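Cellard table oil, two coats in

I'd nearly given up on our kitchen table when I picked up a 20 oz can of Cellard oil at Kołodziej, the hardware place by the station. It goes on easily with an old T-shirt and smells a bit like walnuts – not bad at all! I gave it two coats, a day apart, and wiped off the extra after ten minutes or so (don't skip that, my first try on a shelf stayed sticky for a week). 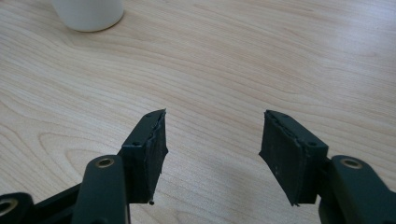 The grain, with a soft sheen.

My only gripe is the lid, which glues itself shut. I'd still buy another can in March.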